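Ticket: Left finger closes late on the hand gripper, width reading off after pad change
Queue: Valtari support / handheld units
Opened by: Randi Lundgren
Assigned to: Njål Engström
Priority: normal
Status: solved

Randi Lundgren, Sunday, 9:20
Hi all! First, the new blue pads are great. We put them on the right-hand gripper and round fruit stays put in a way it never did with the old ones. So this is a happy ticket, mostly.

Two things are bugging me, though. When I squeeze slowly, the right finger starts moving and the left one follows a beat later, so the fruit gets nudged sideways before both pads are on it. And the width reading in the Tsikata app says 9 mm with the fingers fully shut and nothing between them. It said 0 before the pad change. The left-hand gripper still has its old zero and reads fine.

What I did so far: restarted the app, unplugged and replugged the cable, swapped cables between the two grippers. The fault stays with the right-hand unit. Software is Zositis 2, whatever came with the last update.

Njål Engström, 10:05
Good morning, and thanks for swapping the cables, that saves me a whole round of questions. I think you have two separate faults and the pad change only caused one of them.

The 9 mm: did anyone run the zero routine after fitting the pads? The new ones are thicker than the old set, so the linkage stops earlier and the app takes that as an open gap.

The late left finger: sounds like drag at the pivot on that side. Can you try these and tell me what you find?

1. App closed, gripper unplugged. Hold it with the fingers pointing up and work the trigger slowly from open to shut, ten times. Watch which finger leads.
2. Turn it upside down and do it again.
3. With the trigger released, push each finger inward with one fingertip. Is the free play the same on both sides?
4. Look down between the arms and the body with a flashlight. Lint, hair, crumbs?
5. Send me a few views of the fingers, open and with something held.

Randi Lundgren, 11:40
Ran the lot! Results:

1. Right leads every time.
2. Same upside down, maybe a little worse.
3. No. Right has a tiny bit of play, left has none at all and feels gummy.
4. Oh yes. There is hair. I'm a bit embarrassed, but also delighted, as it's such an easy thing to fix.
5. Attached. We're working at floor level and on the table with the orange box.
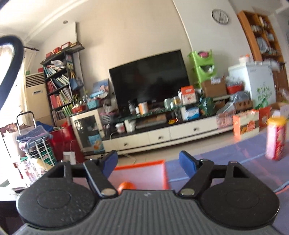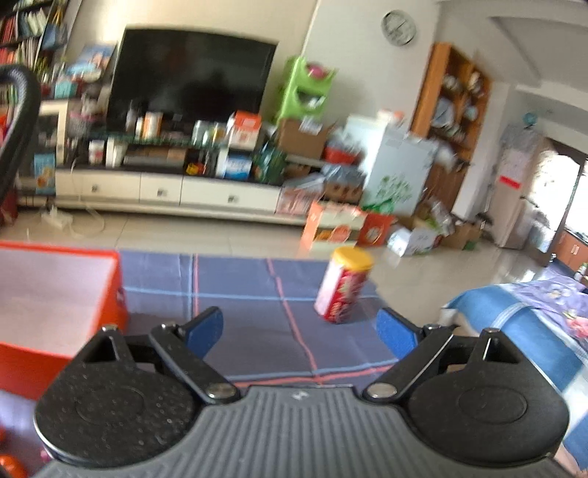
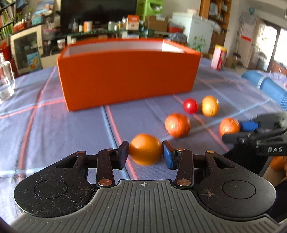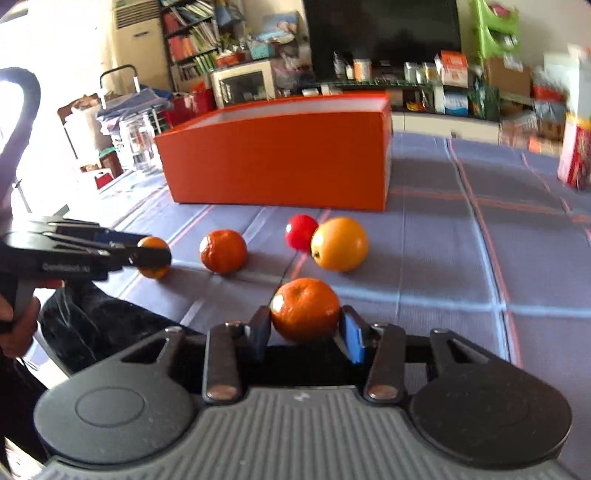
Attachments 1 to 4. Fingers open in 1 and 2, fruit between the blue pads in 3 and 4.

Njål Engström, 12:15
These are very useful! Attachment 1 has the left finger leaning in more than the right, and I wouldn't read too much into one still, but it fits with your slow squeeze test. In attachment 3 look at the black lobes on either side of the ribbed base: lint and strands of hair on both of them. If it sits there it will work its way down into the pivots sooner or later.

The grip itself looks good to me. In 4 the mandarin is clamped between the pads, and in 3 both fingers are pressing the orange. I see nothing there that makes me want to change the pads again.

Cleaning first, zero second. If you zero now you'll store the drag along with the offset and have to do it all over.

Cleaning:
- Lint-free cloth, dry, over the ribbed top and the round pads.
- Tweezers for the hair at the foot of each arm. Pull along the arm, slowly. Don't cut it, the short ends go straight into the joint.
- Soft brush at each pivot, fingers open, then fingers shut.
- No oil, please! The joints are meant to run dry and oil collects fluff like nothing else.
- Blue pads: damp cloth only, then leave them to dry. Fruit skin leaves a film.

Zero:
- Plug in, start the app, wait for the green dot.
- Settings, Gripper, Right, Zero width. Fingers shut with a normal squeeze, hold until it beeps.
- Open all the way, hold until the second beep.
- Press Save. The page lets you leave without saving, and it catches all of us.

Then run the 300-cycle check from the Service menu and post the spread.

Marit Dalen, 12:50
Jumping in from the Drostis side. If the left still lags after cleaning, check the pad screw on that finger. We had one here a turn too tight and the finger flexed against the arm - looked exactly like a sticky pivot. Snug is enough.

Randi Lundgren, 14:30
You are both right, I love it. Got a proper little nest of hair out from under the left arm. That took care of most of the lag. Then I tried Marit's tip and the left pad screw was much tighter than the right one (my doing, I fitted them). Backed it off, nipped it up again, and now the two fingers move together, both ways up.

Zeroed, saved, and the app reads 0 with the fingers shut. 300-cycle check passed on the first run, spread 0.2 mm. I also gave the left-hand gripper a brush while I had everything out, and it was nearly as fluffy.

One question: how often should I be cleaning these? We do a lot of work down on the floor.

Njål Engström, 14:45
Lovely numbers! The manual says every 400 grasps, but on floors I'd do the tweezers and brush at the end of every day you use it. Takes two minutes. Rerun the zero only when you change pads or the shut reading drifts past 1 mm.

I'm adding the pad screw to the pad change sheet, with credit to Marit. Closing this one. Reopen it if the left finger starts dawdling again.

Randi Lundgren, 14:50
Will do. Back to the oranges!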